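Home Our Work Methods Publications Join Us Contact

About / Who we are

About Flolter

Flolter is a small research company working on one problem: how robot arms handle thin, flexible plastic. Bags, wraps, liners and sheets are everywhere in packing and recycling work, and they are hard for a robot to pick up. They fold over themselves, they stick to the gripper, and they let light through, which confuses most depth sensors.

We started as a two-person project inside Nerken, a machine shop that builds feeders and conveyors for packing lines. Customers kept asking for a cell that could open a bag or pull a sheet off a stack. We could build the cell. We could not get the arm to do the job reliably, so the question became a research project and later a company of its own. Nerken still makes our fixtures and owns a minority share.

What we work on

Our main method is called Flusel. It is a way of training a robot policy from wrist camera video, including the parts most groups throw away. When an arm moves quickly close to a surface, the picture smears. The usual practice is to filter those stretches out before training. We keep them and pair each one with the joint readings from the same moment, so the model learns what fast motion near plastic looks like from the hand. 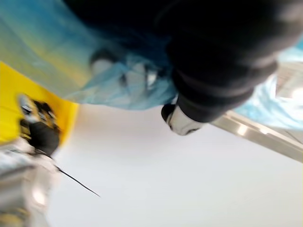
Wrist camera view with light blue plastic at the gripper and one fingertip just above the white surface.

Our current data set has 1638 episodes, all recorded by people driving the arm by hand. We trained two versions of the same policy, one with the blurred stretches removed and one with everything left in. Each was then tested over 800 trials on sheets and bags it had not seen in training. The version trained on everything dropped the plastic less often and needed fewer second tries. The gain was clear on thin film and small on heavier bags. On clear film with no tint, neither version does well, and we are still working on that.

We publish the failures along with the rest. A trial counts as failed if the operator has to step in for any reason, including a cable snag or a stuck fingertip.

How we work

There are 6 of us. Everyone takes turns driving the arm, including the people who write the training code. Recording sessions are short — tired operators make different mistakes, and the model picks those up too.

Kostiuk is our open test kit for other labs. It has printed fixture plans, a parts list, the trial sheet we use and a scoring script. The kit was revised in April, and the older trial sheet should not be used for new results.

Working with us

We take on a few joint studies each year with packing and recycling firms. If you have a plastic handling task, send us a short note on the material, the speed you need and what happens now when it goes wrong. Material samples are welcome, but please write first so we can tell you how to label them.

Page last updated June 15, 2025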